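Sim rankings vs. real robot success rates – how far can I trust them?

Posted in Manipulation and Learning
Tags: simulation, policy evaluation, bimanual, benchmarks
Asked by lowtorque_lab, 28th November

I'm a second-year student working on bimanual kitchen tasks. We have one real two-arm station and too many people who want time on it, so most of my checkpoint selection happens in simulation. I use the Gritine scenes with the Vosa task pack, mainly the ones where a packaged item has to be picked up and put on a plate or in a box.

My setup is simple. I train one policy on 400 teleoperated demos collected in sim, save a checkpoint every so often, and run each checkpoint for 60 rollouts with randomized object positions. Whichever has the highest success rate goes to the real station, where I can afford 10 trials.

The trouble is that the order doesn't hold. My best checkpoint in sim did worse on the real arms than one I had ranked fourth. The fourth one was slower and fumbled more in sim, but on the hardware it finished more of the trials. I repeated the real trials for both and got the same ordering, although with numbers this small I know that doesn't prove much.

I read the Dalgleish evaluation write-up, which says that sim success can be used to rank policies as long as the camera view and the controller are matched. I matched the camera by hand. The controller is the default one that comes with the scene.

Is the method wrong, or am I using it badly? And is there a better number to look at than plain success rate? I would rather not throw out the sim step completely, as I would lose most of my evaluation budget.

3 answers, sorted by votes

gantry_and_grits
Accepted by the asker

The method is fine for what it claims. I think you are asking more of it than 60 rollouts can give you.

Start with the spread. If your top checkpoint gets 70 percent over 60 rollouts, the 95 percent interval on that runs from the high fifties to about eighty. Your first and fourth checkpoints are probably inside each other's intervals, in which case you never had a ranking between them. You had a group of checkpoints that were all decent and you took the one that got lucky. Picking the maximum of several noisy scores makes this worse, as the winner's score is biased upward. Then you ran 10 trials on hardware, which has an even wider interval. Two noisy orderings that disagree tell you very little.

We had the same problem on the Lolardale project last year. What we did was stop scoring the whole task as pass or fail and score it by stage. For a pick-and-place with a package, our stages are reach, close, lift, carry over the target, release, and retract. Every rollout gets the furthest stage it reached. You get more information out of each rollout, and you can see where two policies differ even when their final success rates are the same. 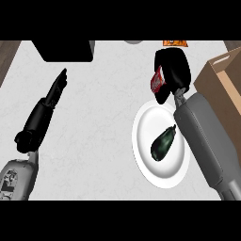

3 min read – 1,050 words on this page

Frames like this one are what we score from. The right gripper has the red and white package close to the rim of the plate, and the left gripper is closed with nothing in it. The eggplant is on the plate. For a single frame I would write "package in right gripper, near plate, left arm empty" and leave it at that. You can't call "carry" or "release" from a still, so the stage label has to come from the sequence plus the simulator's contact state. We had two people labeling from stills at first and they disagreed a lot on whether the package was over the plate or only near it. Once we switched to checking object pose against the plate's footprint, the disagreement went away.

Stage scores also show you which failures to believe. In our runs, the reach and carry stages matched well between sim and hardware. The close and release stages did not. A glossy snack bag in sim is usually a rigid or nearly rigid mesh, so a grip that only catches a corner will hold all the way to the plate. On the real arms the bag folds and slides. A policy that has learned fast corner grips will look excellent in sim and lose packages on hardware. A slower policy that takes a fuller grip gets no credit for it in sim. I can't say for certain that this is what happened to you, but a slow and fumbly checkpoint doing better on the real station fits it.

What I would do, in order:

Rerun the top five checkpoints with the same set of start seeds for every checkpoint. Paired starts remove a lot of the noise. If you can afford 400 rollouts each, do that. Ours ran overnight on one machine.

Score by stage and compare stage by stage.

Lower the friction on the package and repeat. Then change its mass and repeat again. A checkpoint that drops sharply under small physics changes is one I would not send to hardware, whatever its headline number was.

Send two or three checkpoints to the real station instead of one. Alternate them trial by trial so that lighting and calibration drift affect them equally.

On the write-up, read the part about the controller again. Matching the camera by hand is usually good enough. Using the default controller is not the same as matching it. You need to replay recorded real joint commands in sim and check that the arms end up in the same places at the same times. Ours lagged at the wrist until we tuned the gains, and that alone changed the order of two checkpoints.

Comments

lowtorque_lab: Thank you, this is very useful. I checked and my first and fourth checkpoints are seven rollouts apart, so yes, inside the noise. Seeds were not paired. I will rerun with paired starts and try the friction change.

gantry_and_grits: Post the stage table when you have it. I would like to see whether close and release are the ones that split for you too.

plainjoint

Adding to the above. Success rate isn't useless, but report it with the number of rollouts and the interval next to it. We ran more than 3000 rollouts over one set of policies in May to see when the ranking settled down. The bottom half sorted itself out very quickly. The top few kept trading places until late in the run. So I use sim to throw out bad checkpoints and I don't use it to choose between good ones. That still saves most of the hardware time.

One more thing to check is clutter. If your sim counter has a box and other items along the edges and your real counter is bare, or the other way around, the policy is seeing a different picture even with the camera matched. Copy the layout of one into the other before you compare anything.

Comments

lowtorque_lab: The real counter is mostly bare. The sim one isn't. I'll fix that first, it's the easy one.

mk_servo

Just train on more demos. We went up to 3000 and stopped bothering with sim eval.

Comments

plainjoint: That improves the policy. It doesn't tell you which checkpoint to run, which was what they asked.

mk_servo: Fair. We take the last one.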